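Skip to main content
Nustgate Community Help
Home > Work and pay > Changes at work

Packing site bringing in robot arms, we've been asked to do "demonstration" shifts first. What should we be asking?

Posted by kettlebird_LK
Viewed 485 times

Hi all, sorry if this is in the wrong section. I pack mixed orders at a place in Lorkcombe, small goods mostly, snacks, tissues, toiletries, gift tins. Not a giant warehouse, 40 of us over two shifts. Management told us in December that Sandu (the automation mob they've signed with) will be putting arms on the small-items line some time next year. No date. No numbers. Just "some time".

In the meantime they want people to sign up for demo work. You pick things up with the hand-held gripper, one in each hand, put them down, pack them, do it again. They keep the recordings and the arms get trained off that. You can do it on site or at a table at home if you've got the space. Same hourly rate as packing plus a small allowance for home sessions.

I've done a few. It's not hard, bit slow, your thumbs know all about it by the end. Squashy packets are the worst, anything in soft plastic slides about and you have to come at it from the narrow end or it folds on you. Tins are alright.

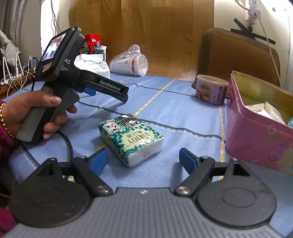
Tiburcio Villalobos told me at smoko that I was training my own replacement and I should at least get a decent price for it. Which, fair enough, but he's signed up as well so I don't know what that makes either of us.

What I want to know:

Can they make it compulsory? So far it's voluntary but the supervisor has started asking why certain people haven't put thier name down.

Do we get any say in what happens to the recordings? My hands are in all of them. My house is in some of them.

Is it normal for the target to be counted per item? We've been told 210 good repeats a session and the ones that get rejected don't count, and you only find out the next day.

And has anyone been through this at their work and still had a job at the end. That's the real one I suppose.

Not in a union. Some are. Thanks in advance

Posted by old_mate_dispatch
Marked helpful by 20 people

Went through pretty much this at a place I won't name, different supplier (Rekine), so take it as one person's experience and not legal advice.

Short version, I've still got a job, it's not the same job, and the hours went down before they came back up.

Long version. When the arms came in they took the easy stuff first. Boxes, cans, anything stiff with a flat side. What was left for people was the awkward stuff, the fiddly stuff, and everything the arm dropped. Sounds fine until you're doing it. Before that, a shift had easy bits in it where you could have a yarn and your hands just went. Those bits went. Every order that came to you was a pain order. Took management months to accept the old rate made no sense when all the quick ones had been taken out of the average. So my first bit of advice — get the rate talked about NOW, before anything is bolted to the floor. Ask in writing what happens to the pick rate when the mix changes. They won't have thought about it.

Second thing, new jobs did come up. Somebody has to clear jams, swap grippers, check what it's packed. But they were advertised as "technician" and half our floor didn't apply because they thought you needed a ticket. You didn't. It was a few days' training. Ask for those roles to be offered internally first, and ask for them to be described in normal words. The people who'd done the demo shifts were miles ahead by the way, they already knew what the arm would struggle with.

On your questions in order:

Compulsory. Depends what your contract says about duties. On site and during paid hours they can probably argue it's reasonable. At home is another matter, I'd be very surprised if they could make you. Supervisor hinting at people is worth writing down, what was said and when. Just a note on your phone.

Recordings. Ask for the actual agreement between you and whoever holds them. Is it your employer or Sandu? We had ours changed so that home sessions were optional for good and you could ask for a session to be deleted within a set time. Took one meeting and it was only because a few of us asked together.

Targets. 210 isn't crazy if it's all tins. It's a lot if it's soft packets. But not hearing about rejects til next day is rubbish. We got same-session feedback in the end, a simple yes or no after each batch, and the rejects dropped heaps because people could see what they were doing wrong. Push that one as being good for THEM, it's the easiest win you've got. Also you should be paid for the time whether the repeat is good or not. If it's hourly it's hourly.

Thumbs. Don't muck about with that. Report it, ask for breaks and a swap to something else mid session. We had two people end up strapped and off work over nothing but squeezing a trigger all day.

Posted by Jossie P

It'll all be robots in five years anyway, take the money and look for something else. My brother in laws place said nobody would lose their job and then just didn't replace anyone who left. Same thing, slower

Posted by marrowfat

Bit harsh from the last poster but the point about not replacing people is a good one and I'd add it to your list. Ask how many leavers they expect and whether those shifts get filled. "No redundancies" is an easy promise if casuals simply stop getting rung. If any of your 40 are casual or agency, ask about them by name of the category, otherwise they get left out of every answer.

I work in the office side of a similar outfit (not yours, don't panic) and what gets a result is a short list of written questions from several people, with a date you'd like an answer by. One person asking in the corridor gets a nice chat. Rules are different depending on where you are, so ring your state or provincial workplace line about consultation, a lot of places have to consult before major changes and "some time next year" doesn't sound like consultation to me.

And you don't have to be a member to go along to a union info session at most places, they'll generally let you sit in.

Re recordings in your house, I'd clear the table and get anything with your name or address on it out of the way before you start. Mail, prescriptions, kids' school stuff. Easy to forget when you're rushing.

Comment from kettlebird_LK

Thank you both, thats heaps to go on. Hadn't thought about the mix changing at all and it's already sort of happening, they've moved the boxed stuff to the end bay. Six of us are putting the questions in together — rate, rejects, home recordings, casuals. Tiburcio is typing it up so it may be a while. Will post what they say.

This thread is open to replies. Sign in to add yours.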